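Guido Grasso
1 April 2025

Short thread on cutting mats as a work surface. I replaced ours in December and have been asked twice which size to buy.

1/ A self-healing mat is a layered sheet. The top layer is soft enough for a blade to part it and elastic enough to close again. It does not heal in any other sense. Heat warps it, solvent dulls it, and a warped mat stays warped.

2/ Measure the table first. Mine is a small one, 800 mm on the long side. I wanted the mat to cover nearly all of it, so that nothing I put down sits half on and half off. A mat edge under a bowl is a wobble.

3/ Check the grid against a steel rule before you trust it. On the Lulon mat I had before, the printed lines ran 2 mm long by the far edge. Fine for card, useless for pattern pieces. The Plasstead one agrees with the rule as far as I can read it.

4/ Shapes printed on the mat are guides for cutting and drawing. Svitlana Symonenko uses them for patchwork templates. I have used them once, to mark out a drawer label.

5/ Weight. Ours is 542 g on the kitchen scales. Lighter mats creep when you push something across them. A strip of drawer liner underneath cures it — cut it smaller than the mat so it doesn't show.

6/ Now the use I get asked about, which is laying out food and crockery for practice.

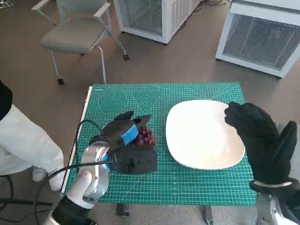 7/ Grapes are the usual choice at our table, small bunches, red if the shop has them. Dark fruit reads clearly against the green, and so does a plain white plate, which is why the patterned ones went back in the cupboard. The plate here is a rounded square with a shallow, wide rim, and a straight side is easy to set parallel to the grid. With a round plate you only have the centre to go by, and you end up guessing.

8/ Cleaning: lukewarm water, a drop of washing-up liquid, soft cloth, dry flat. Grape juice left for 24 hours goes tacky and picks up lint from then on. Haiyan Kong swears by white vinegar, well diluted. I haven't tested it.

9/ Don't cut fruit on it. The mat is not a chopping board, and the grooves hold whatever goes into them.

10/ Store it flat. Behind a wardrobe is acceptable if it stands dead upright, but mine leaned and took a curve that needed a week under books.

Chunhua Fan has asked about the double-sided ones. I have only handled the Swanepoel, and the reverse had no grid, so I'd save the money.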